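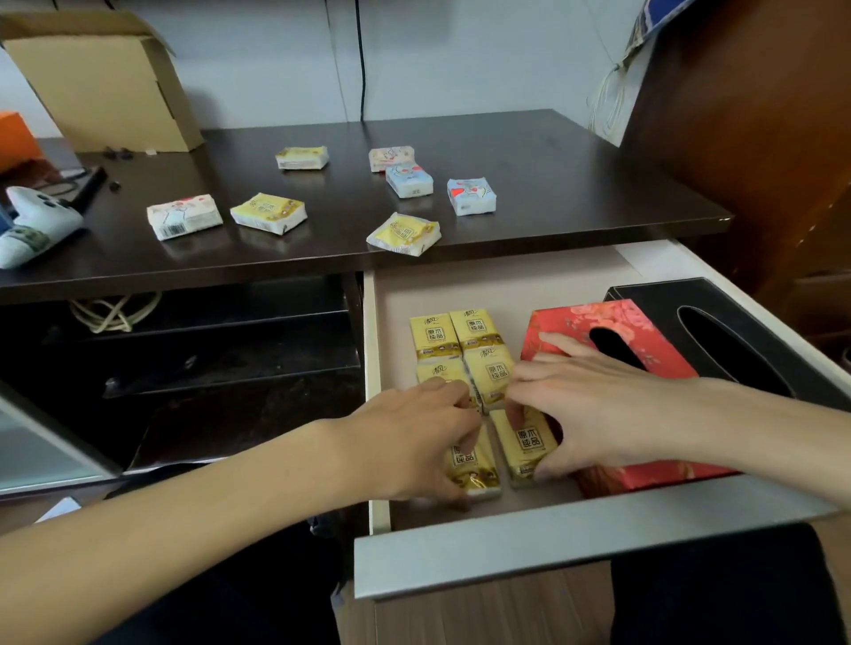 One Drawer, One Desk: Storing Small Soft Things So You Can Find Them

Project report, Home and Living Spaces course
Ankit Semwal, Derix group
Tutor: Pandey

Why this topic

Most of the class picked kitchens or closets. Our group wanted something smaller, and I'm so glad we did! We chose pocket tissues. They are light, they slide, they come in bright wrappers that all shout at once, and they end up in every corner of a home. If you can store those well, you can probably store socks, tea bags or batteries too.

The question we set was simple: does it matter how pocket packs are laid in a desk drawer, or is getting them off the desktop enough?

The desk

We used a dark brown wooden desk with a white drawer directly under the top. The desktop already had things on it, including an open cardboard box, and we left them where they were. Ploseck argued for a full clear-out first. The rest of us thought a tidy desk would make the test too easy, and I still think we were right, although her point comes back below.

The packs were a real mix. There were plain yellow ones marked 原木纯品, and cartoon ones in white and light blue, some with red hearts. The cartoon wrappers are lovely and I kept wanting to put them on top.

How we tested

We tried 2 layouts. In the grid layout, packs of the same kind lie flat in two columns, printed side up. In the mixed layout, packs of different kinds share the space, and some of them stand on their edges to save floor space. Two larger tissue boxes stay in the drawer for both.

A person who had not seen the drawer being filled was asked to open it, take out a named pack and close it again. We timed every try from the moment the drawer started to move. Grukberg kept the stopwatch and wrote everything down in pencil, which saved us when the spreadsheet lost a column. Everyone did the same list of packs in the same order for both layouts, with a break of 3 minutes between them.

Results

All the tries added together took 1,934 seconds in the mixed layout and 1,442 seconds in the grid. That is a difference of 492 seconds, far more than any of us had guessed. I had bet on the mixed layout because it looks so cheerful when you open it.

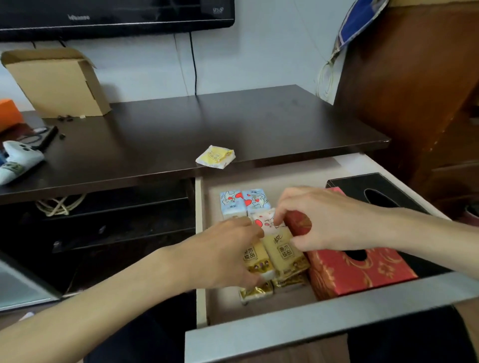 The standing packs were where the time went. Two soft packs hold each other up nicely until you take one, and then the other flops over and hides its print. People stopped to stand it up again, even though we never asked them to. Flat packs just stay put.

The big boxes were a nicer surprise. We expected them to be in the way, but pushed to the right side of the drawer they work like a wall, and the small packs slide much less when it closes. Two people asked if they could copy this at home – best moment of the whole project for me.

Color helped in both layouts. "The one with hearts" was found faster than "the yellow one," probably because so many were yellow. For the yellow packs, having the logo face up mattered a lot more than which column they were in.

What went wrong

Ploseck was right about one thing. A pack left on the desktop near the drawer edge confused people, who picked it up when they should have been looking inside. We threw out those tries and ran them again. We also did not measure how long each layout takes to fill, and filling is half the job.

Next steps

I would like to try the grid without the boxes as a side wall, to see how much they really help. Derix group has the desk until the end of May, and Grukberg wants to repeat everything with tea bags – he has already started collecting them. The timing sheets are in the course folder, with the repeated tries marked in red.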